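Counting Every Cable: Shabnam Tanoli on Buying Robot Arms 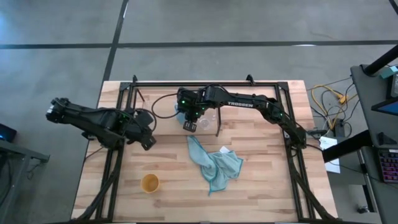
Shabnam Tanoli plans the equipment budget at Mesomgate, and she will happily tell you that the arms were the easy part. "You get a quote, you argue a little, you sign," she says, pouring me a second tea. What she hadn't priced properly was everything that comes after. The pair on the butcher-block table have thick black cable bundles running down from their bases, and the teal cloth and the orange-yellow cup they reach over had a line in the budget too, under "household items," for which she set aside 300 dollars.

"Asif laughed at me for that one," she says, meaning Asif Arain, who runs the bench. "Then he came back in December asking for more cups!"

Her first plan allowed 30 days for setup, and she would double that now. She'd also buy spare grippers with the first order — the wait for them was miserable — and she would ask for floor space early, while people are still in a generous mood.

Next year she hopes to add two more arms. Fahad Lodhi in purchasing has the request on his desk, and she expects to hear from him before the summer.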